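**Break room walk-through, Jadbridge office, July 2, 2021**

Did this one on my own, Florante was out on deliveries. Comments are mine, so blame me!

- [x] Exits clear — finally! The boxes by the back door are gone.
- [x] Extinguisher tag current
- [ ] Outlets. The one by the microwave is still wobbly, and I've told Tracey I'm taping it over until the electrician comes.
- [x] Fridge door seals and closes fine
- [ ] First aid kit. Out of burn gel again (we were out in June too). 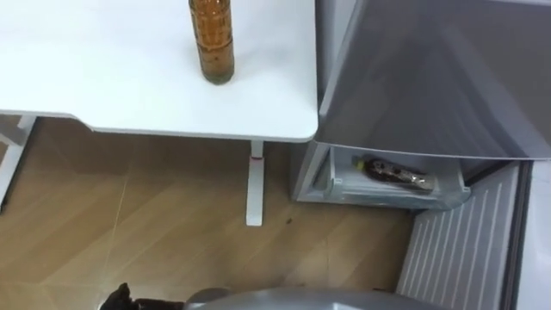
*Desk next to the fridge, rounded corner.*

- [x] Desk corners and edges OK
- [ ] Floor mat by the sink curls up at one end. I tripped on it myself, so yes, it's going on the list.
- [x] Lights all working

Two new mats are on order from Holroyd. Jamie, can you grab burn gel when you're at the store? I'll recheck the outlet once it's been fixed.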